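## 4. Filling and emptying the glass pieces

This section covers the clear glass pieces in the Kastasum set: the cup and the small bottle. Read Section 3 (Unpacking and first wash) before you start. The funnel and the long brush are covered in Section 6.

The instructions are written for plain tap water. For syrups, oils or anything that stains, read 4.6 first.

### 4.1 Prepare the surface

Water will get on the table. Even a careful pour leaves a few drops around the foot of the glass, so the table should be covered unless it has a sealed finish.

1. Clear the table of paper, food and anything with a plug.
2. Wipe the surface and let it dry.
3. Lay down flat cardboard. Overlap the sheets by two inches where they meet.
4. Press the creases down with your palm, working out from the middle.
5. Tape the outer edges if the cardboard lifts. Do not tape across the area where the glass will stand.

**Note:** Plain brown cardboard works well. Avoid printed or waxed sheets. Print can come off on a wet glass, and water beads on wax and runs further than you expect.

**Caution:** Never stand a glass piece on a seam or crease. The small bottle has a narrow foot and tips easily. Move the glass, or turn the sheet around so the seam falls somewhere else.

### 4.2 Check the glass

Do this every time, with the piece empty.

1. Hold the piece up to a window or a lamp and turn it slowly.
2. Look along the rim for chips.
3. Look at the base for fine lines. A line that catches a fingernail is a crack.
4. Run a dry cloth around the outside.

Throw out a chipped or cracked piece. Replacement glass is sold singly by Flekbridge.

**Note:** Clear glass is hard to see on a brown surface once it has been wiped. Put it where the light falls on it and keep your sleeves away from it.

### 4.3 Pour

1. Set the cup at least a hand's width in from the edge of the table.
2. Hold the bottle by the body, with the neck pointing away from you.
3. Bring the neck over the middle of the cup. Keep it low, but do not let glass touch glass.
4. Tilt slowly until the water starts. Hold that angle.
5. Stop at 8 ounces or below the rim by the width of a finger, whichever comes first.
6. Turn the neck up in one movement. A slow return makes the last of the water run down the outside of the bottle.
7. Set the bottle down upright before you let go of it.

A high pour makes a thin stream that is harder to aim and throws more splash. If you see drops landing outside the cup, lower the neck before you do anything else.

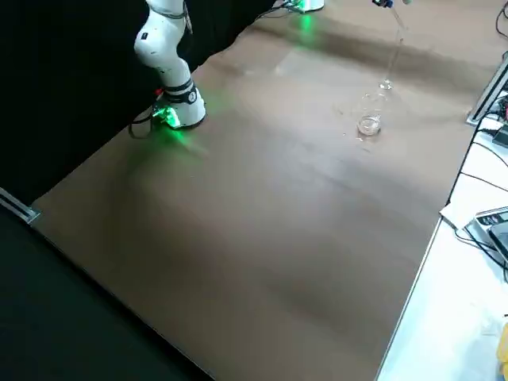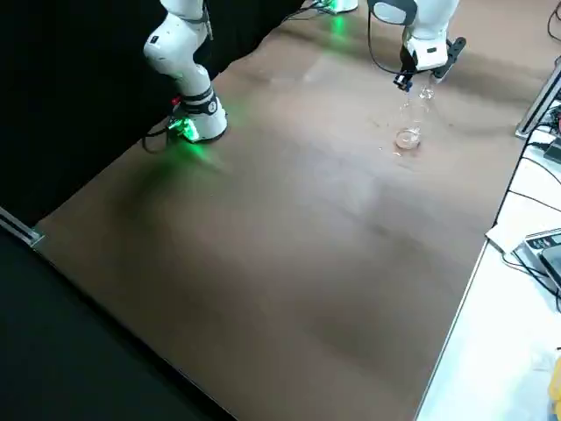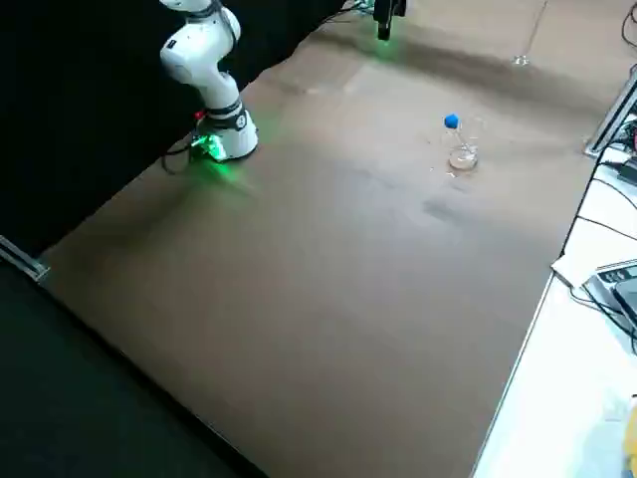

*Fig. 4-2. Clear glass on a brown work surface, with small drops or wet-looking spots nearby.*

### 4.4 Fill the small bottle

The neck is narrow, so the bottle fills more slowly than the cup.

1. Take off the cap and lay it upside down on a dry part of the cardboard.
2. Stand the bottle on a flat area and steady it with two fingers at the shoulder.
3. Fit the funnel, or use a jug with a fine spout.
4. Pour in short runs and wait between them. Air has to come up past the water, and a steady stream will spit back.
5. Stop at the shoulder. Leave the neck empty.
6. Dry the neck and the outside of the bottle.
7. Put the cap on straight and turn it until it is snug.

**Caution:** Do not force the cap. If it sits at an angle, take it off, dry the neck again and start over.

**Caution:** Do not pick up a filled bottle by the cap.

The cap is not made for hot liquids. Let boiled water stand until the jug is comfortable to hold - around 10 minutes for a small amount, longer for a full jug.

### 4.5 Wipe up

Wipe up as you go if you can. Cardboard takes in water quickly and a damp patch stays darker than the rest for a while, even after the surface feels dry.

1. Move the glass to a dry area and stand it upright.
2. Blot drops with a folded cloth. Do not rub. Rubbing breaks up the top layer of the cardboard and leaves crumbs that stick to the foot of the glass.
3. Lift the sheet by one corner and feel underneath.
4. If the underside is damp, take the sheet away, dry the table and lay a new one.
5. Dry the foot of each glass piece before you put it down again.

A sheet with a few dried spots can be used again. Replace a sheet that has gone soft, bowed up at the edge or started to smell. The cut sheets from Triltley fit most kitchen tables, but a flattened moving box does the same job.

### 4.6 Liquids other than water

| Liquid | Cup | Small bottle | Remarks |
|---|---|---|---|
| Cold water | Yes | Yes | |
| Juice, strained | Yes | Yes | Rinse the same day |
| Thin syrup | Yes | Yes | Wipe the neck before capping |
| Cooking oil | Yes | Yes | Use separate cardboard |
| Hot tea or coffee | No | No | |
| Soda | Yes | No | Pressure can loosen the cap |

Oil spreads through cardboard and reaches the table well past the visible mark. Put a tray under the sheet.

### 4.7 Empty and store

1. Empty the cup first, then the bottle.
2. Rinse both with warm water. Shake out the bottle with the neck down.
3. Stand the cup on a rack. Lean the bottle against the rack with the neck down until it stops dripping, then stand it upright to finish.
4. Leave the cap off until the inside is dry.
5. Store the pieces upright, not touching.

Water left in a capped bottle will fog the glass. If this has happened, fill the bottle with warm water and a spoonful of white vinegar, leave it overnight and rinse twice.

### 4.8 Common problems

**Water runs down the outside of the bottle.** The neck is wet or was turned up too slowly. Dry it and repeat steps 4 to 6 of 4.3.

**The bottle rocks when it is set down.** Check for a crease under it, or grit on the foot. If it still rocks on a bare table, stop using it.

**The cap drips when the bottle is on its side.** Check that the neck is clean and the cap is straight. The bottle is meant to be kept upright, and a drop or so in this position is normal.

**White rings on the glass.** Hard water. Use the vinegar rinse in 4.7.

For replacement caps and funnels, see the parts list in Section 9.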